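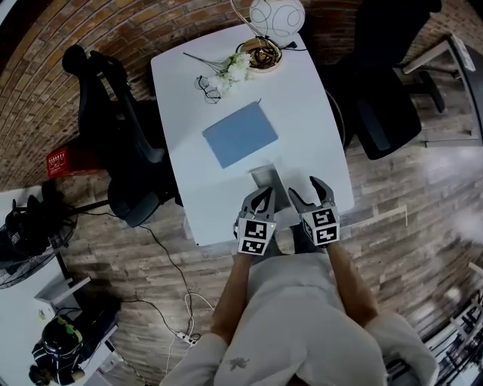

White table, rounded corners, brick wall behind.

Home | Events | Guides | Venues | Contact

How to set up the check-in desk for a one-day networking conference

Last updated: January 2019

Quick version for anyone running the door at a business development meetup, partner day, whatever you call yours. Written fast between two events. Fix it as you go.

Before you start

You need the final attendee list. Final means final. Ask for it the afternoon before and don't accept "a few more coming". Late names go on a paper sheet at the desk, handwritten badges, done.

Export from your registration tool as a plain spreadsheet. We use Plineo, yours will look different. Keep four columns: last name, first name, company, badge type. Delete the rest. Dietary stuff goes to the caterer, not the door.

Step 1. Sort and print

Sort by last name. Not company. People forget which company name they signed up under, esp. if there was a merger. Print two copies of the list. Big font. One for the desk, one in your bag.

Badges next. First name large, company under it, nothing else on the front. Agenda on the back if there's room. Print both sides so a flipped badge still shows a name, if your holders allow it.

Test one sheet before you run the lot. At the Gosgate spring day in May we printed the whole batch with the margins off and had to trim every one by hand. Took 3 hours.

Step 2. Split the lines

Up to 700 guests, three lines is plenty: A to H, I to R, S to Z. Check your own list first, though. If half the room works for one firm and they all arrive on one bus, give them a line of there own.

Signs above head height. A sign taped to the front of a table is invisible once people are standing at it.

Speakers and sponsors get a seperate spot, off to the side. Don't make a keynote wait behind the coach party.

Step 3. Lay out the desk

Left to right:

- list and two pens
- badges in trays, alphabetical, tabs showing
- lanyards, already untangled
- blank badges and a thick marker
- spare charger

Coats and bags somewhere else. Coffee somewhere else too, far enough in that people walk past you to reach it. Coffee by the door = jam.

Step 4. Brief your door team

Five minutes, standing up. Cover:

Where the restrooms are. Wifi name and password. Which room the first session is in. Who to call when something breaks. What to do with a walk-in (take name, company, email, write badge, let them in, sort payment at lunch).

One line to say to everyone: "Welcome, coffee's through there, first session is at nine." Change to suit.

Step 5. The first rush

Most arrive in the last stretch before the opening talk. Everyone on the desk, no breaks. Once the talk starts, drop to 2 people and tidy the trays.

Tick names off as badges go out. Tedious but you'll want it for no-shows. The Andrade team skipped this and spent the next week emailing guests to ask if they came.

Step 6. After

Count leftover badges against the list. Mark no-shows, send the file to whoever does follow-up, same day if you can. Collect lanyards at the exit in a box with a sign on it. Reuse them.

Badge stock we order is Brokeck item 3382, fits the standard holders. Order a spare pack.

Matchmaking tables and one-to-one slots are in the next guide, when I get to it.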